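Salameh Announces Jumum Tour, With New Album to Follow

Gudemov, the independent label behind the singer Salameh, today announced a North American concert tour in support of the forthcoming album Jumum. The tour opens in July and includes 28 shows in theaters and mid-size halls. It will be the first extended run of dates for Salameh since the release of the album Sekance, and the first with a full touring band.

The new show has been in development since the winter. It draws on all 11 songs from Jumum, together with material from the earlier records that has been rearranged for a larger group of players. Rasha Geagea, who produced the album, is also the music director for the tour and will play keyboards on every date.

"These songs were written to be played in a room with people in it," said Salameh. "We made the record in long takes, with everyone playing at once, and I wanted to bring that same group on the road. Some of the older songs have changed quite a bit. There is one that I used to sing alone with a guitar, and it now has a brass part that I cannot imagine it without."

Jumum was recorded over two sessions, the first in late fall and the second in early spring. The album moves away from the electronic sound of Sekance and toward live strings, hand percussion and brass. The first single, "Long Way to the Water," will be released to radio and streaming services ahead of the opening night. A second single will follow while the tour is under way. 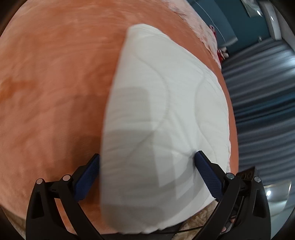 Will the concerts include songs from Sekance?

Each night's set will include at least five songs from Sekance, and the choice of songs will change from city to city. The remainder of the program will be made up of the new album, performed in full, and a short acoustic section in the middle of the evening. The running order for the acoustic section will be decided by the band on the day of each show.

Tickets will be sold in three stages. Members of the Salameh mailing list will have first access through a presale that begins at 10 a.m. local time in each city. A venue presale will follow, and all remaining tickets will then go on general sale. Buyers may purchase up to 5 tickets per order. Mailing list members will receive an individual access code by email on the morning of the presale, and codes may be used once.

Gudemov has set aside 200 tickets at each show at a fixed price of $20, including all fees. These tickets will be available only at the venue box office on the day of the performance, starting at noon, with a limit of two per person. They cannot be reserved by phone or online. The seats will be spread across all levels of each house, and will not be held back for later sale at a higher price.

"We have heard from a great many listeners that concert prices are out of their reach," said Majdi Majali, head of touring at Gudemov. "Setting aside these tickets was one of the first decisions we made with Salameh, before the routing was complete. Every venue on this tour agreed to the terms in writing."

Tickets for all dates will be issued in mobile form, with paper tickets available at the box office on request. Tickets may be transferred to another person at no charge. Resale above face value is not permitted, and tickets found to have been resold at a higher price may be canceled and returned to the general pool. Patrons who can no longer attend may return their tickets for a full refund up to seven days before the show.

All venues on the tour offer accessible seating, which may be booked during each stage of the sale. Patrons who need an accessible seat are asked to call the box office directly - staff can also advise on companion seats, assisted listening devices and early entry. Sign language interpretation will be provided on request where notice is given at least two weeks ahead.

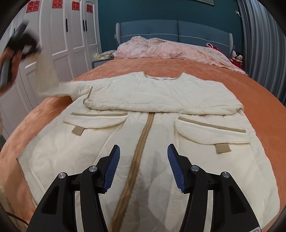
Geagea said in a separate statement that the band had rehearsed the album from beginning to end before attempting any of the older songs, and that the process had shaped the whole evening. The slower pieces on Jumum, she said, needed more space around them than a standard set would allow, and two of the louder songs from Sekance had been moved to the encore as a result. She added that the string parts would be played live at every show, with no recorded backing.

The opening act for the first half of the tour will be announced at a later date, along with the support for the fall shows. Doors at all venues will open at 7 p.m. and performances will begin at 8 p.m., unless otherwise stated on the ticket. The show runs for two hours without an intermission.

A limited number of shows will be recorded for possible release. Signs will be posted at the entrances on those nights, and patrons who have questions about the recording may speak with the house manager. Personal photography without flash is allowed at all dates. Professional cameras, tablets and video equipment may not be brought into the hall without a media pass.

Jumum will be available on vinyl, compact disc and digital formats. The vinyl edition is a double album with printed lyrics in English and Arabic and a set of notes by Geagea on the recording sessions. Advance copies of the vinyl edition will be sold at the merchandise stand during the first week of the tour, subject to supply.

Additional dates may be added in cities where demand is high. Any new shows will be offered first to mailing list members under the same terms - including the fixed-price box office tickets - and will be announced by Gudemov and by the venue at the same time.

About Salameh

Salameh is a singer and songwriter whose work brings together folk melody and modern studio production. Sekance, the previous album, was released by Gudemov and was followed by a short series of solo concerts. Jumum is the first Salameh album to be recorded entirely with a live band.

About Gudemov

Gudemov is an independent record label and concert producer. The company manages recording, publishing and touring for a small roster of artists and presents concerts in partnership with local promoters.

Media Inquiries

Requests for interviews, review tickets and photo passes should be sent to the Gudemov press office, to the attention of Majdi Majali. Requests for a given show should be received no later than five business days before the performance. Please include the name of the outlet, the city and the names of all persons attending.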